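Library > Everyday Materials > Part Two > Chapter 10

Previous Contents Glossary Next

Chapter 10: Sorting Things by What They Are Made Of

By the Ramesano Course Team, 24/10/2022

Most people sort objects by use. Cups go with cups, tools go in the shed, toys go in a box. A materials scientist sorts the same objects in a different way and asks what each one is made of and how it behaves when it is pushed, pulled, heated or left out in the rain. This chapter introduces that second way of sorting. It uses ordinary household goods, and no special equipment is needed until Section 10.4.

The idea of a material class is simple. A class is a group of materials that share a structure and therefore share most of their properties. The four classes used in this book are metals, ceramics, polymers and natural materials. Some books add composites as a fifth. We treat them in Chapter 11, after the basic four are familiar.

Polymers cause beginners the most trouble. The word covers hard plastics, soft foams and rubber, and these do not feel alike in the hand. What they have in common is a structure of very long molecules. In a hard plastic the molecules are held firmly in place at room temperature. In rubber they are coiled and joined at a few points, so the material can stretch to several times its length and return. In a foam the polymer forms thin walls around pockets of gas, and much of the volume is empty. A sponge ball, a rubber band and a piece of molded plastic can sit side by side and belong to the same class.

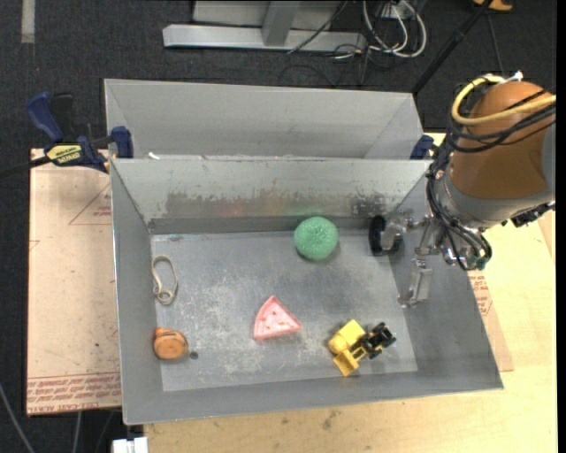
One reader of the first edition, McGrath, objected that wood should be listed with the polymers, given that cellulose is a long-chain molecule like any other. The point is fair, and on chemistry alone it would be right. We keep wood among the natural materials because its grain matters more in practice than its chemistry. A board is strong along the grain and weak across it, and anyone who designs with wood has to plan for that.

The class of an object is also not the same as the class of its parts. A toy may have a plastic body and steel axles. A kitchen knife has a metal blade and often a wooden handle. When you fill in the tables in this chapter, list each part on its own line.

The data used in the exercises come from the Susto household survey, carried out in May in the town of Flollier. The survey recorded 2,056 objects from 27 homes. Of these, 737 were made of more than one material - a larger share than the survey team had expected. The full tables are in Appendix B.

Before you begin Section 10.1, you should be able to do the following:

Define density and calculate it from mass and volume.
Explain the difference between elastic and permanent deformation.
Read a simple bar chart.

If any of these is unfamiliar, go back to Chapter 8. Section 10.1 starts with density, the easiest property to measure at home, and shows why it can separate most metals from most plastics but is a poor guide to foams.

Previous Contents Glossary Next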